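Search this site Go Advanced search

Surface Wear and Part Visibility in Open-Topped Metal Bins
Student Project Report, submitted by Han-gyeol Joo

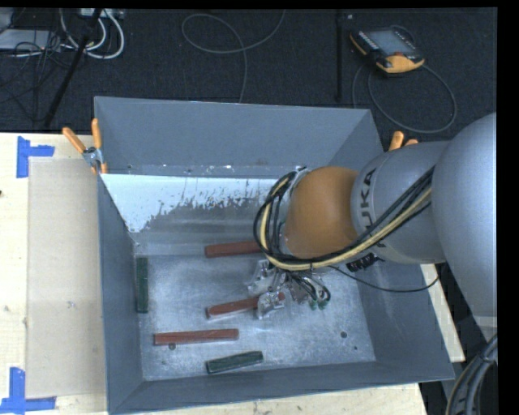

Figure 1. Grey metal bin on the wooden tabletop with five bars, three reddish-brown and two dark green.

Print this page | E-mail this page

1. Purpose

This project examined how the condition of a painted metal bin affects the ease with which parts inside it can be told apart from the bottom. The work was carried out in April in the Stasto teaching laboratory under the department's standard project rules. The bin had already been in use by earlier student groups and was not repainted for the study.

2. Condition of the bin

The four sides slope inward and carry a matte blue-grey paint. Wear is uneven. On the back wall, the upper area shows little damage, while small specks and scuffs appear along the lower margin. Under the back wall there is a bright worn patch, white to pale blue, with a ragged and flaked lower edge. The bottom itself is bare silver metal, scratched and mottled, and it reflects the room lighting in several places (Figure 1).

3. Method

Bars in two colors were placed in the bin in 20 arrangements. Each arrangement was photographed and shown to readers, who marked the outline of every bar on a printed sheet. A total of 121 sheets were returned. Sheets with missing names were kept; sheets with missing arrangement numbers were set aside. Outlines were then compared with a master drawing prepared by the author.

4. Results

Reddish-brown bars were outlined more accurately than dark green bars in most arrangements. The largest errors occurred where a green bar lay close to a wall, and readers often drew the long side too far out. Bars resting on the scratched bottom were outlined well unless a reflection met the end of the bar. Overlap was a separate difficulty and was scored separately, following the Bhat worksheet.

5. Limitations

Only one bin was studied. The room lights could not be dimmed, and the position of the bin on the table was marked with pencil after the third arrangement only. Arrangements one through three were repeated for this reason.

6. Recommendations

The bottom of the bin should be given a matte coating before the next project group begins. The worn patch should be sanded first. A second bin in an unpainted finish would allow a direct comparison.

We use cookies to improve your visit. Accept Settings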